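Updated 2025-07-25

# Folding cloth napkins and table linens flat

These are the steps we use at the Husden rental shop for plain woven cotton. They work the same at home on any table big enough to hold the cloth opened out.

## Before you start

Clear the table and wipe it down. Bare wood is fine if it's sanded smooth. Run your palm over it first, and put a sheet of brown paper over any rough spot. Dark colors pick up lint, so go over them with a brush before folding.

Shake the cloth once and lay it down loosely. Find the hem with the raised stitching and turn that side to face the table.

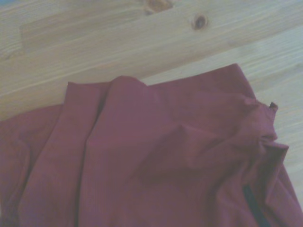
**Should the cloth be ironed before or after folding?**

Before. Iron it flat, let it cool for 2 minutes, then fold. Pressing a folded cloth sets creases that show on the table.

## Folding

1. Smooth the cloth from the center out to the corners.
2. Bring the left edge over to the right edge and line up the hems.
3. Run the side of your hand down the fold. Don't press hard.
4. Bring the bottom edge up to the top.
5. For a long tablecloth, fold in half once more. Our 36-inch squares stop at step 4.

If the corners don't meet, open the last fold and redo it. Tugging on one corner pulls the weave out of line.

## Storing

Stack folded pieces with the closed edge facing out. Joelle Abou Jaoude keeps the reds on their own shelf, away from the whites, and refolds anything that has been sitting since April along a different line.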